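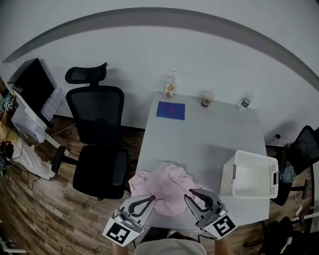

*The pink cloth, the basket and the blue mat.*

My aunt left me her pink cloth and seventeen pages of instructions for folding it, and I'd been putting off page one since January.

It was a Dvořáček, you see. In our family that's a whole thing – you don't toss a Dvořáček in a drawer! You lay it out, you smooth it, you fold it along the lines her mother used back in Bastum, and only then does it go in the basket. I had it in a heap on the table, all soft and rumpled, and I swear it looked pleased with itself.

Marek Hrubý called right as I was hunting for a corner. He's my cousin by marriage (his first one) and he wanted the cloth for the Grukia wedding.

"Is it folded?" he said.

"Nearly."

"You haven't started."

"I'm looking right at it, Marek."

He sighed the way he does, long enough that I could have made toast. Then he told me he'd be on the 2 o'clock bus and he'd bring sixty dollars, and would I please not iron it, whatever page nine said.

So I read page nine. It didn't mention ironing at all. It was a letter, tucked in between the second fold and the third, about a summer she'd spent in Draltness with a man who sold buttons, and how she'd spread this same cloth on the grass every evening until the weather turned. She never once used his name. She did say he couldn't fold worth a darn – he'd just scrunch it up and hand it back to her, laughing, and she'd carry it home like that, in her arms.

I read it over a couple of times, standing there by the table. The bus was due in a few minutes and I still hadn't found that corner.

I put the pages in the basket, all seventeen of them, and left the cloth how it was. Then I went down to meet Marek and tell him the price had gone up.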